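Food storage in the home kitchen

Food storage in the home kitchen covers the places, containers and habits a household uses to keep food between the time it is bought or harvested and the time it is eaten. It includes cold storage (refrigerators, freezers, cellars), dry storage (cupboards, shelves, bins) and the storage of sealed goods such as cans and jars. The article deals mainly with dry and sealed goods. For refrigeration, see Household refrigerator. For preserving at home, see Home canning.
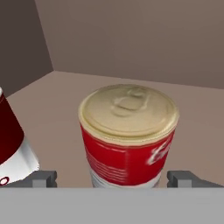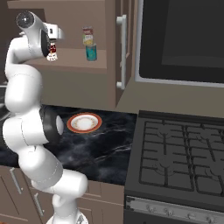
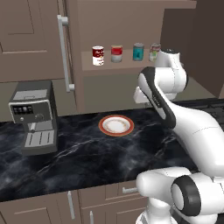

Dry storage in most modern kitchens is divided between upper cabinets, lower cabinets and open shelves. Upper cabinets are shallow and usually hold food and dishes in daily use, while lower cabinets are deeper and hold pots, appliances and bulk goods. Open shelves are often placed directly above the counter, where small packages can be reached without opening a door. Cans suit this position well. They stand upright, take little depth, and can be set in a single row so that each one can be reached, as with the four cans on the brown shelf above the dark counter. A single row wastes some of the depth of a wide shelf, and households with a large stock usually stack cans two or three high or place them in rows from front to back, with the oldest in front.

History

Before the spread of refrigeration, food storage was a matter of separate rooms more often than furniture. Larger houses had a cool room for meat and dairy, a dry room for flour and grain, and a cellar for roots, apples and barrels. Smaller houses combined these in a single larder, normally built on the shaded side of the house with a vent or screened window. Shelves were stone or thick board. Stone was preferred for butter, milk and cooked meat, as it stayed cool through the warmer part of the day.

In the valley towns around Nerkevach, many older houses still have a larder built into the north wall of the kitchen. The Nerkevach larder is narrow, with a door of slatted wood and two vents to the outside, one near the floor and one near the ceiling. The lower vent has a sliding cover that was closed from the first frost until March. Salt, beans and dried fruit were kept on the upper shelves and crocks of pickled vegetables on the floor. Surviving examples are now used mostly for cleaning supplies and empty jars.

Canned goods changed the layout of the storeroom. A can does not need cool air or a vent, and it is not damaged by mice. It could be kept in the kitchen itself, close to the stove. As canned and packaged foods became common, the separate larder lost much of its purpose, and builders began to leave it out of small houses and apartments. The fitted kitchen, with cabinets fixed to the wall above and below a continuous counter, took its place.

Dry goods

Flour, sugar, rice, dried beans, pasta and breakfast cereals are the main dry goods in most households. The chief threats to them are moisture, insects, rodents and strong odors. Paper bags and thin cardboard give little protection once opened, and the contents are often moved to jars, tins or plastic boxes with tight lids.

White flour keeps longer than whole-grain flour, which contains more oil and turns rancid sooner. White rice keeps for years if dry. Brown rice keeps for months and is often placed in the refrigerator in warm climates. Dried beans remain safe for a long time but become harder with age and may need longer soaking and cooking. Sugar and salt do not spoil, though both form lumps in damp air.

Spices lose strength with exposure to heat and light. A rack beside or above the stove is convenient for the cook but is one of the poorer places to keep them. Whole spices last longer than ground ones.

Coffee is affected by air, light and moisture. Ground coffee goes stale faster than whole beans. It is generally kept in a closed container near the place where it is brewed, in an amount that will be used within a week or two.

Sealed goods

Commercially canned food is heated in the sealed container and remains safe at room temperature for as long as the can is sound. Quality falls slowly over time. High-acid foods such as tomatoes, pineapple and sauerkraut are best used within 18 months. Low-acid foods such as meat, fish, beans and most vegetables keep their quality for two to five years.

Date marks on cans usually refer to quality. The wording differs from country to country, and the same product may carry a "best by" date in one market and a production code in another.

Cans are made of steel or aluminum and are usually coated on the inside. The two common kinds of lid are the plain lid, opened with a can opener, and the easy-open lid, which is scored around the rim and fitted with a pull-tab. Easy-open lids need no tool, but the scored line is thinner than the rest of the metal, and heavy objects should not be dropped or balanced on them. Some cans have a stepped base that fits inside the rim of the can below it, which makes a stack steadier.

Cans should be discarded without tasting if they are swollen, leaking, badly rusted, or deeply dented along a seam. A shallow dent in the side away from the seams does not normally affect the contents. Surface rust that can be wiped off with a cloth is harmless.

Glass jars keep food as well as cans do but let in light, and colors may fade. Dark cupboards are preferred for fruit, peppers and pickles. Home-canned jars are stored without the screw bands in some regions, so that a failed seal is noticed when the lid lifts.

Temperature, light and damp

Most dry and sealed goods keep best in a cool, dry, dark place. A temperature of 50 to 70 °F (10 to 21 °C) is commonly advised. Above 80 °F, fats turn rancid sooner, vitamins are lost more quickly, and the storage life of many packaged foods becomes noticeably shorter.

The warmest parts of a kitchen are the cabinets above the stove, the space beside the oven, and any shelf against a wall that carries a flue or hot water pipe. The top of a refrigerator is also warm. The cabinet under the sink is the dampest and is not recommended for food, as pipes may leak and cleaning products are often kept there. Potatoes and onions do well in an unheated room with moving air. They are best kept apart, as each can shorten the life of the other.

Arrangement and rotation

The most widely used system of rotation is "first in, first out." New items are placed behind or beneath older ones, so that the oldest is taken first. Stores and restaurants follow the same practice. Sloped can racks do it automatically: cans are loaded at the top and roll down to the front as others are removed.

Shelf spacing has a large effect on how much a cupboard will hold. A fixed shelf set high enough for cereal boxes leaves a great deal of empty space above a row of cans. Adjustable shelves, half-width risers and drawers with high sides are the usual remedies. A clear height of 9 inches allows two ordinary soup-size cans to be stacked, with room for a hand above them. Shelves 14 inches deep are common in tall pantry cabinets. Deeper shelves hold more, but items at the back are easily forgotten.

Canned food is heavy for its size. Long shelves of thin board sag under a full load and may need a bracket or upright in the middle. In cabinets hung on a wall, heavy items are best kept on the lowest shelf and close to the side panels. Cabinets must be fastened to studs or masonry.

In regions where earthquakes are common, open shelves are often fitted with a low rail or a tensioned cord along the front edge, and cabinet doors with latches. Building guidance in the coastal district of Grundura advises that jars be kept on the bottom two shelves of a pantry and that nothing made of glass be placed on an open shelf over a bed or a cooking surface.

Regional forms

The frota shelf, named after the river port of Frota, is a long single shelf running the full length of the kitchen wall just below the ceiling. It was originally used for bread and smoked fish, out of reach of dogs and floodwater. Most are reached with a short hooked ladder that hangs from the shelf itself. In newer houses the frota shelf holds serving dishes and preserved fruit.

In Geltton, a town with a long history of vegetable canning, rows of workers' houses were built with a "can closet" beside the back door. The closet is only as deep as one can and has up to 20 narrow shelves. Everything in it can be seen at once. The form has been copied in some recent apartment buildings, where it is fitted between the wall studs in a hallway.

Households in areas with long winters or poor roads generally keep a larger stock than those in cities. Emergency planning guides in many countries recommend a supply of food and water that can be eaten without cooking. Canned goods with easy-open lids are often included, along with a manual can opener for the rest.

See also

Cellar
Home canning
Kitchen cabinet
Larder
Root vegetable storage
Shelf life

This page was last edited on Mar 28, 2019.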